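Confirmation Preparation at Leblanc Parish: Frequently Asked Questions
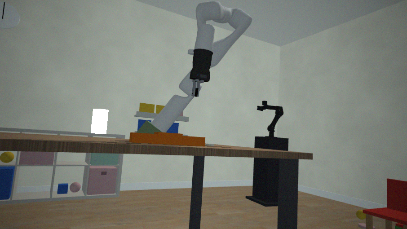

Who can enroll?
Any baptized teen in grade eight or above. Students from Monano and Londow are welcome if their own parish has no class.

How long is the program?
2 years. Classes meet Monday evenings in the parish hall, September through May.

Is there a retreat?
Yes, in the second year. It lasts three days and is held at the Distis retreat house. Retreat forms go to Faustine Picard.

Are service hours required?
Candidates choose two service projects a year. Helping at the food pantry counts. Paid work does not.

Who can be a sponsor?
A confirmed, practicing Catholic who is at least 16. A parent may not be the sponsor, but a godparent may.

What does it cost?
Families should plan on around $600 for both years, including the retreat. Call the office if you need help with the fee.

My teen missed a class. What now?
Email Réjean Doucette for the make-up sheet. It is due before the next class.

When is registration?
Forms are accepted through June.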